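Section 4: Working Rules for Shared Tables

Kilach Arm User Guide, revised Oct 2, 2024

Read this section before you power up the arm, including if you read it last year. Several rules have changed, mostly in response to things people did.

4.1 Before you start

1. Check that the table stands firm on all its legs. Push down on each corner in turn. If it rocks, fix the table. Do not fix it in software. People have tried.

2. Clear the tabletop of everything the task doesn't call for. Mugs, phones and the manual you are reading all count as things the task doesn't call for.

3. Find the home mark. On most Kilach tables it is a cross of masking tape. If the tape has lifted at the ends, replace it and run the Clernia alignment routine again. Pressing the old tape back down with your thumb does not count as replacing it.

4. Make sure you can reach the stop button from where you plan to stand, and then stand there.

5. Open a new entry in the Judotard log. Write down the task, the object and the grip profile. "Same as before" is not a grip profile.

Note: The home mark belongs to the table and not to the task. If your task needs a second mark, use tape of another color and take it up when you leave. One table came back to us with 9 crosses on it and no key.

4.2 Placing and handling objects

1. Set the object down by hand with the arm paused. Wait for the pause message on the screen before you reach in. An arm that is holding still may simply be thinking.

2. Keep the object clear of the home mark unless the task sheet puts it there. The mark has to stay readable for the whole run.

3. Start with the lowest grip force in the profile and work up one step at a time. Soft and lumpy objects will put up with a great deal before they complain, and then they complain all at once. 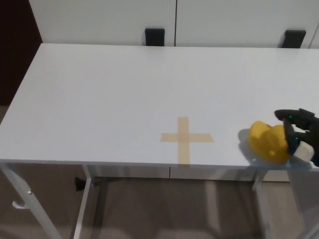 4. Treat the outer strip of the table as a slow zone. Within it, the arm runs at the reduced speed set in the Šimek profile, and you leave that setting alone. Corners are slow zones twice over, and no, this does not make them cancel out.

5. Plan each move so that a dropped object lands on the table. Where a task has to finish near an edge, bring the object in toward the middle before lifting it.

6. If the object slips, let the move finish or press stop. Do not catch it. The object is cheaper than your hand, and we have checked the price list.

CAUTION: Fingers of any kind that hang past the tabletop can strike the table edge on the way back. Raise the gripper before you send it home. This applies to every profile, including the one you wrote yourself and are very proud of.

CAUTION: Indicator lights report on the gripper. They do not report on you, your sleeve or the cable you are standing on. Look at the work area before every run, whatever the lights say.

4.3 Ending a session

1. Open the gripper with the object resting on a surface.

2. Send the arm home and wait for it to stop.

3. Put the object back in its bin. Objects left out overnight become part of someone else's data.

4. Close the log entry. Record every stop, planned or otherwise, along with the reason. A log with no stops in it gets read more closely than one with four.

5. Switch off at the main switch. Closing the laptop is not switching off.

4.4 Service

Inspect the finger pads every 2000 grips, or sooner if they look shiny or start to peel. The counter is in the Clernia menu under Wear. Resetting it without changing the pads is the most common fault we see, and it shows up on the screen as code 1128, "pad history does not match." The code can be cleared only by fitting new pads, so there is little point in holding down both buttons and hoping.

Spare pads come in pairs. Fit both.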